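Come and help people get their citizenship papers in order

I run the nationality and settlement desk at Skeltcombe, an advice charity on the top floor of the old Mulcahy building in Trornance, and I'm looking for a part-time caseworker to share it with me. I've been doing this job on my own since the spring and the appointment book is now full well into next month, so please do read on if this sounds like you!

What we do, in short: people who've lived here for years come to us when they want to apply to become citizens, or to register a child as one, or to sort out a mess somebody else made of an earlier application. Some of them have every payslip in date order. Others bring a carrier bag and tip it out in front of me (I quite like the carrier bags, I have to admit). We go through the form together, work out what's missing, write the covering letter and keep an eye on things until there's a decision.

What you'd be doing

You'd have your own appointments from the start, with me sitting in for the first few. Most are an hour long, and you'd see four people on a normal day, with time in between for writing up. You'd check absences from the country against passport stamps and old emails, chase landlords and employers for letters, book people on to the language test and the life in the country test, and explain to them in everyday words what the rules say. The rules change a lot. When they do, I read the new version over a weekend and moan about it, and then we rewrite our leaflets. You'd help with the leaflets. The moaning is optional.

You'd also take a turn on the phone line, which is open from 10am until 1pm. Calls can be anything from "where do I send the photos" to someone in tears over a refusal, and you need to be all right with both coming in the same ten minutes.

Once a month we go out to Bulance and hold an open session in the library there. It's the part of the job I like best. People bring their mums, their toddlers, their questions about a cousin's visa (which we can't always answer, but we know who can), and it goes on until the library wants to lock up.

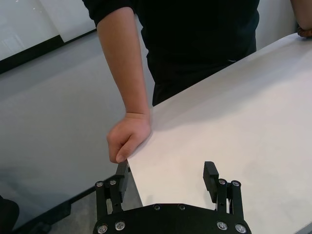
Who I'm hoping to hear from

You don't need a law degree. I haven't got one. If you're already registered to give immigration and nationality advice, lovely, tell me at what level. If you aren't, we'll pay for the training and the exam, and give you paid hours to study for it. Until you've passed you'd work under my supervision and wouldn't give advice on your own.

I do need you to be careful with detail. An application can come back over one wrong date, and the fee is a huge amount of money to the families we see, so I'd like someone who checks a thing and then checks it again. You should be able to write a clear letter and read a dull one right to the end. A second language would be a real help - Bulgarian, Romanian, Arabic and Tigrinya come up most at the moment - but please don't be put off if you only have English.

If you've been through the process yourself, or watched your parents go through it, I'd be especially glad to hear from you. You'll know things about the waiting that I've only picked up second-hand.

Pay, hours and the rest

It's 2 days a week and the pay is £1,994 a month before tax, with holiday on top of bank holidays and a pension. Which days is up for discussion, as long as one of them overlaps with mine. There's a £700 yearly pot for courses and books, separate from the exam costs. The post is funded for two years and I'm already writing the bid for the next lot.

We have a lift, a kettle and a rather fierce radiator. Some of the writing up can be done at home, but appointments are face to face.

How to apply

Send me a letter of no more than two pages telling me why you fancy it and about a time you helped somebody with something official and fiddly. It can be paid work, or helping a neighbour with a parking fine, I don't mind. Add a CV if you have one to hand. Mark it "nationality desk" and send it to the Skeltcombe office by the end of October.

Interviews will be in the first half of November. I'll send the questions beforehand, and there's a short exercise with a made-up set of papers to sort through. If you'd like a chat first, ring the office after 2pm, when the phone line's closed and I've had my sandwich.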